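Tutura Robotics Club
Workshop notes, 9 April 2025

Picking Up Soft Things: Setting Up the Plush Toy Exercise

Written by Jurgita Pärn, with corrections from Sudheer Lobo

New members start with blocks. Blocks are fine for learning the controls, but they don't teach you much about contact, since a block has the same shape before and after you close the hand on it. A plush toy gives way and its fur hides the edges. This page covers the exercise we use in the second half of the term and what to do when it goes badly. It assumes you have finished the block exercise and that your team has a login for the bench computer.

You will work in teams of three: one person drives, one watches the wrist camera, and one keeps a hand near the stop button. Trade places after every set of attempts.

What you need

The arm and hand, already powered and homed
One plush toy from the soft bin
The wrist camera view open on the second monitor
The team notebook

1. Check the hand

Look over the cable at the wrist and make sure it has slack through the whole range of motion. Check that the screws on the brackets are snug. Pick off any loose fibers you find near the threaded parts. Long fur gets close to the mechanism once the hand is down on the toy, so repeat this check between sets.

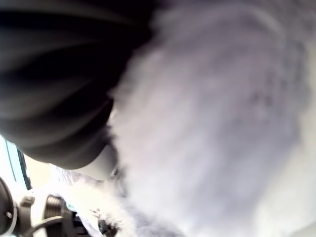

2. Set the approach

Raise the hand well clear of the table and turn the wrist until all the fingers point at the work area. Drive down slowly. Stop when you are a hand's width above the toy and let the arm settle before you go on. Kulap Panyasiri's team skipped the settling step in January and spent a whole meeting chasing a wobble that wasn't in their code.

If the camera view is turned sideways, leave it that way. You can rotate it in software, but then left and right no longer match the hand controls, and the driver will get confused. Use the ceiling lights as a reference when the hand is up — they are easy to find in the view and they don't move.

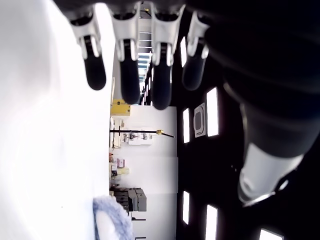
Tutura Workshop Notes — No. 4, page 2

3. Make contact

Lower the hand until a finger touches the toy. The camera is so near the fur at this point that most of what you get is a blur. The person on the monitor should call out what fills the view: finger, fur, or background. Short words work best.

Watch the ribbed part of the finger. Its ridges are easier to follow than the fur, even out of focus, and they tell you which way the finger is lying.

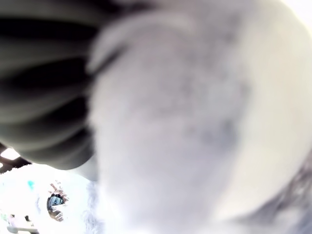 Ribbed finger beside the pale surface, seen from the wrist camera.

4. Close the hand

Close in small steps and wait after each one. Plush keeps moving for a moment after the fingers stop. Use the low force setting, and go up one level only if the toy slides out on two attempts in a row. Write down the setting each time, including the times you didn't change it.

Try not to grip over the face. Stitched features are stiffer than the fur around them and the fingers tend to skid off. If you see an eye in the view, you are close to the head — back off and come in again nearer the middle of the body.
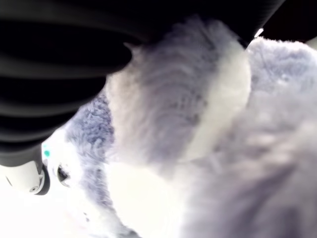

Aravind Kartha likes to aim for the thickest part of the toy and let the fur bunch up between the fingers. Jayanthi Naidu goes for a leg. Both have worked, and teams may use either one as long as they stay with it for the full set.

5. Lift and hold

Lift straight up at the slowest speed. Hold for a count of three, then lower the toy all the way to the table before you open the hand. Dropping it from a height does not count as a release.

Common problems

Toy slides out on the lift: the grip is too shallow. Go lower before closing.

Toy rolls away at contact: one finger is arriving first. Level the wrist and try again.

View washes out to white: turn the exposure down one notch in the camera menu. Pale fur under our lights does this a lot.

Before you leave

Park the arm, log off, and put the toy back in the soft bin. The bench computer locks itself when the session ends, so save your runs to the team folder first. The code for the storage cabinet is the same as last term; ask Sudheer if you've forgotten it.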